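Search this blog Go

Mon 3 February
Posted by Béla Somogyi

So Vincze has its robot. It went in on bench 2 back in November, and since then I've been asked by everyone from my dentist to my mother-in-law whether I still have a job. I do. It's a slightly worse one.

The pitch from management was that the arm would take over the boring part of gear assembly and leave us the "skilled" part. I've put gears on plates for 13 years and I never found it boring. You get a rhythm, you talk, you feel a burr with your thumb before it gets anywhere near a customer. What I do now is lay out parts, watch, and press a green button when the thing gives up.

Fumiko Morikawa, who runs the next bench, is more generous. She says her wrists hurt less, and I believe her. But she also used to train the new people, and there haven't been any new people.

Then there's the upkeep, which wasn't in the slides. Look at the black pads on those red fingers. They're ragged, and guess who orders replacements.
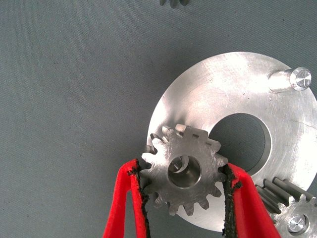 What I asked for

A written answer on whether the 12 of us on days will still be 12 next year. I got a link to a Dirkix webinar. I watched all of it, and the word "staff" came up once, in the part about savings.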